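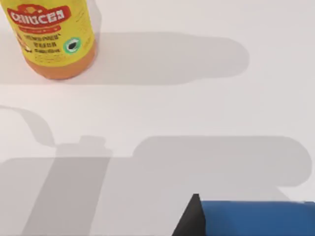 Nabil Hattar wrote in to ask why his planner kept picking the long way round, and whether a bigger timeout would cure it. I tried that myself in the Kerov simulator, bless it, and all I got was a longer wait!

So do have a go at this instead. Open your planner settings, set attempts to 7 and leave the timeout at 3 seconds, then ask it to keep the shortest path by joint travel (it keeps the first one otherwise). Save, reload the arm and plan again from the same start pose.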